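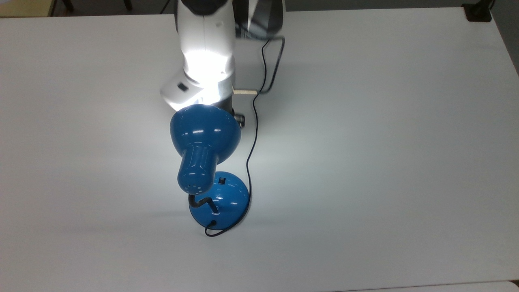
Household Objects Demonstration Set: progress report to the Pugh Fund
Thu 21 June
From: Marilou Cabrera, Navik
Covering the second reporting period

Dear friends at the Pugh Fund,

Thank you, first of all, for your patience while I got this together. I know I said you would have it a little sooner, and I am afraid the end of the period was also the busiest stretch of recording we have had so far, so the writing kept getting pushed to the evening and then to the next evening. The good side of that is that I have a lot more to tell you than I would have had otherwise.

Where we stand

We promised you 800 accepted demonstrations by the end of this period, and we have 1,182. By accepted I mean that the recording is complete, that the arm and the cameras agree with each other about what time it is, that a second person has watched it from start to finish, and that it has a written label a stranger could understand. We throw out more than you might expect. I used to feel bad about that, and I have mostly stopped, because a smaller set we trust is a good deal more use to the people training on it than a big one with surprises in it.

The recordings cover 11 kinds of household object. The plan we sent you grouped them by how they behave when you touch them, and we have kept to that grouping. There are things that stay put, things that roll, things that fold, and what we have come to call the awkward shelf, where anything lives that has a joint, a bend or a cord. The awkward shelf is where most of our time went this period and it is what I would most like to tell you about.

The lamp

You may remember from our last call that somebody on your side asked, quite reasonably, why a desk lamp should be any harder than a mug. I gave a poor answer at the time and have been wanting another go at it ever since!

Our blue lamp has a round, heavy base and a round shade, and between the two there is a short black gooseneck. A person adjusting a lamp like that puts a hand on the shade and nudges, and feels through the fingers how much the neck is giving. They will often steady the base with the other hand without even noticing. Our arm is working alone on this one, so whoever is guiding it has to find a place on the shade where a small push moves the neck and leaves the base where it was. The rim turned out to be the best spot for a good many of the starting positions. With the shade tipped open toward the arm, the operator can bring a fingertip down to the rim and work from there, and the movement that follows is short and easy for the system to read.

Then there is the finish. The lamp is glossy, our arm is white, and the table is white as well, and under bright light all three of them shine back at the cameras. Glare on the wrist of the arm can wash out the very part of the picture we would most like to see clearly, the place where the arm meets the object. We talked for a long while about swapping in a dull lamp and a darker table top. In the end we decided to keep the shiny one and to record it under more than one level of light. People have shiny lamps in their homes, and a system that has only ever seen matte ones is going to have a rough first day. We do mark those recordings with a glare note in the label, so anyone who would like to leave them out can do it in one step.

The cord is the last of it. A cord on a table is never in the same place twice, and it has an annoying way of looking important. In our early sessions the operators tidied it out of the way before each recording, quite naturally, and it was a while before any of us noticed that we were teaching the system that cords are always tidy. Now we leave cables where they fall, provided they are clear of the arm's path, and the label says whether one is lying near the object. I was a little embarrassed at how long we took to catch that, but I would rather you heard it from me.

How a session goes now

We have settled into a rhythm that suits everybody. Each operator works in short blocks with a proper rest in between, since guiding an arm well takes a kind of attention that runs out before you feel it running out. Before each recording the object is put down in a new position drawn from a printed list, which saves us from our own habits (we had all been placing things slightly left of the middle, every one of us). The operator does the task, says out loud whether it felt right, and moves on. Review is done the next morning by someone else.

Saying it out loud was an idea that came from the Suromcombe site, and I am very fond of it. A recording can look perfectly fine and still have felt wrong to the person doing it, and when we go back to those we usually find a hesitation or a double push that the reviewer would have let through. We keep the hesitant ones in a separate folder. They are not part of the total I gave you above, but I have a feeling they will be wanted one day.

The software

Ikau, our labeling tool, gave us some trouble in the first weeks. It was saving labels against the wrong recording whenever two people had the same session open, and we lost a few days to going back over everything that might have been touched. That is fixed, and Ikau now simply won't let a second person in until the first has closed up. It is a plain sort of fix, but we have had no mix-ups since.

We also rewrote the label guide from the beginning. The old one had grown by people adding to the bottom of it, and a new operator had to read the whole thing to find out that page one was out of date. The new guide is short, it has one worked case for each group of objects, and the people who use it every day wrote most of the words. I will send it along separately.

What has gone less well

I want to be straightforward with you about two things.

The first is folding. Cloth is behind where I hoped it would be, and the recordings we do have are too much alike. Our operators got good at one way of folding a towel and, being good at it, they kept doing it. We are going to ask for several different methods in the next period and accept that the numbers will dip for a while.

The second is the Suromcombe site, which is running with 2 trained operators when the plan called for more. They are excellent, and they are tired. We have someone ready to begin training there, and I have moved a part of the travel money into that training – it stays well inside the amount your agreement allows us to shift, but please do tell me if you would have liked to be asked first.

Spending otherwise is close to plan. Equipment came in a little under, mostly on account of our not buying the second table, and staff time a little over, for the reasons above.

Between now and August

We will carry on with the awkward shelf, and the lamp has some way to go yet. So far the task has mostly been about moving the shade. Next we would like to add the rocker switch on the base, which asks for a small, exact press on something that can slide, and I expect a fair number of rejected recordings before we get the hang of it. Cloth gets its fresh start as described. We will also hand a first portion of the set to the outside group who have agreed to train on it, so that we learn what is missing from people who were not in the room when it was made.

There are two things I would be glad to have from you. One is a yes or a no on the travel money. The other is your thoughts on whether the hesitant recordings should be shared with everyone when the set is released, or only with those who ask. We are split on it here. I lean toward sharing them with everyone, with a clear note, but I can see the argument for keeping the main set simple, and you have been through more of these releases than we have.

If any of you would like to come and try guiding the arm yourselves, please do. It is much easier to explain the lamp with your hands on the controls, and there is always coffee. Mornings are better than afternoons, and a day's notice is plenty.

With warm thanks from all of us,

Marilou Cabrera
Navik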